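Unit 6 — handheld gripper work, rules for desk tasks

Read before the lab. Bring the Brurnov checklist, printed, not on your phone.

**Why rules at all**

A demo recorded by hand ends up teaching an arm. Sloppy habits get copied faithfully. The Gultham set from last year had 799 episodes and we threw out 27 for one cause: operator let go mid-air. Cheap to prevent, expensive to find later.

**Grasp rules (small rigid objects)**

- approach from behind, low, tool level
- fingers on the two long sides, never front/back
- close till contact, then stop. No squeezing to "make sure"
- keep off buttons, wheels, anything that moves
- lift straight up before going sideways
- set down fully, *then* open
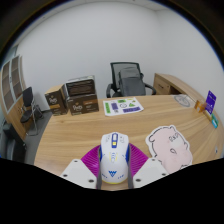

*Fig. 1. Side grasp on a mouse, one finger to each flank.*

Note the sides. A curved shell gives you less contact area than you think, so line up the pads before closing. If the object twists, open, back off, start again as a new episode. Do not fix it in the same take — corrections go in the separate recovery set (Menon format, see unit 8).

**Workspace rules**

Real desks are fine. We want real desks. But:

1. Clear the path between start and goal. The rest of the desk stays as is.
2. Nothing moves between takes except the target object.
3. Chairs count as part of the setup. Push in or leave out, pick one, keep it for the whole session.
4. Mats and pads: the starting mat goes in the log, color and shape. "Mat" alone is not enough, people have several.
5. Other people stay back from the desk while recording.
6. Papers lying flat are OK if they're outside the path. Loose corners catch on fingertips.

Color matters more than people expect. Light object on a light surface is harder to pick out than the same thing on a strong color. Do both, log which.

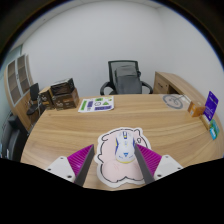

Photo: Drosano lab, course archive

Fingers low, one each side of the mouse, pale pink pad under it. Compare with Fig. 1: different pad under the mouse, and the finger parts don't look the same either. White plates in one, ribbed magenta in the other. So the log has to say which fingers you can see and from what veiw. "Standard gripper" is not an entry.

**Logging, minimum**

- object, start surface, goal surface
- finger type + pad condition
- lighting change y/n
- operator initials
- reason if rejected (one word is ok)

Fill it in right after each take. Logs written at the end of the session are mostly guesswork and I mark them down.

**Stop conditions**

Stop the take at once if: cable snags, finger screw feels loose, object leaves the desk, anyone reaches in. Put the tool down flat, fingers open, before you touch anything else.

**For next time**

Read the Menon sheet on recovery takes. Write up one rejected take from your own session, half a page, what rule it broke and at what point you shoud have stopped. Hand in at the start of lab, 8 am.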